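4.2 Tabletops and the light that falls on them

When we first planned the household survey we thought of tables mostly as places where other things happened. People ate at them, sorted mail on them, folded shirts on them, and we had prepared our interview sheets with those activities in mind. It was only after the first visits in Udcombe that we began to notice how often our hosts wanted to talk about the table itself, and in particular about its top: how it looked in the morning, how it looked under the ceiling lamp, and whether it still looked the way it had in the store. We added a page of questions in September, and the answers to that page make up most of this section.

Of the 325 households that completed the added page, 43 named the surface of the table as the thing they would change first if they could change anything in the room. We had expected complaints about scratches and rings from cups, and there were certainly some of those, but a good share of the remarks had to do with glare. One retired couple in Pisholm told us, with a good deal of laughter, that they had swapped seats after many years of marriage so that the one who reads the paper at breakfast would have the side of the table that stays dull. Another household kept a cloth over one end all year round and had more or less forgotten what the wood beneath it looked like (we were invited to lift the cloth and see, and we all agreed it was a very nice piece of wood).

Pale woods came up again and again in these conversations. They are well liked in both towns, and people describe them with real affection, using words such as "calm," "clean" and "friendly." A satiny finish on a pale wood does something rather particular, though. Away from the lamp the grain is easy to follow, line by line, and the eye picks up small shifts between warmer and cooler tones. Under the lamp the same lines can fade into a whitish patch, and a person wiping the table has to tilt the head or walk around to the other side to judge whether the job is done. Kalkidan Gashaw, who carried out most of the Udcombe interviews, wrote in her notes that she had started doing this at home too.

Figure 7 shows the effect on a light-colored top with long, fine grain. The thin darker stripes run on a diagonal and bend gently along the way, and the bands between them go from peach-beige to a paler cream. Across the middle, the overhead light has taken part of that pattern away. 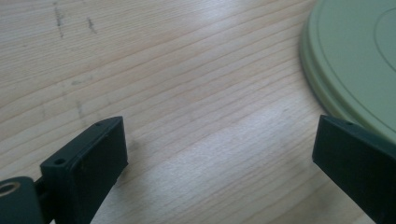

Figure 7. Pale wooden tabletop with a satiny finish; glare from overhead light hides part of the grain.

We asked the same households how they dealt with the bright patch, if it bothered them at all. The most common reply was that they had moved the lamp or chosen a weaker bulb, followed by placemats and runners. Very few had considered refinishing the wood, and several were quite firm that they would never let anyone near it with sandpaper. Their reasons, and the way they differed between the two towns, are taken up in Section 4.3.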